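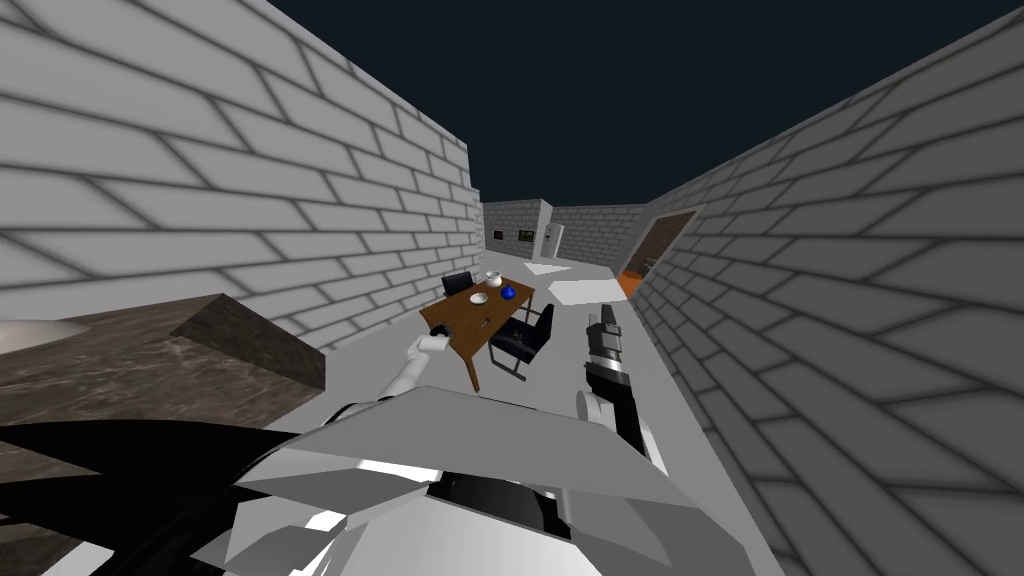

October - posted by the Omgate fan page

Which show is this page for?
Omgate, the Saturday-morning style puppet comedy I wore out on tape as a kid. It ran for 40 episodes and I still quote it way too much.

Where should I start?
Skip the pilot! Go with "The Betoneck Picnic" - it has the best songs and the goofiest chase, and you'll know in ten minutes if you're in or out.

Why do the voices change in season two?
The studio, Sturora, moved production and most of the cast stayed behind. I hated it back then (I was eight and very loyal), but the new guy grew on me.

Is there an episode guide?
I'm working on it. I have plot notes for the first season and a messy pile of paper for the rest.

Can you make me copies?
Sorry, no. Rosales Video put out a disc set and used ones pop up for cheap - check that the booklet is in there, because the lyrics are great.

Can I send in corrections?
Please do! I got the theme song wrong for years.

Sign up for our newsletter - new posts once a month.

Contact | © Omgate fan page | Back to top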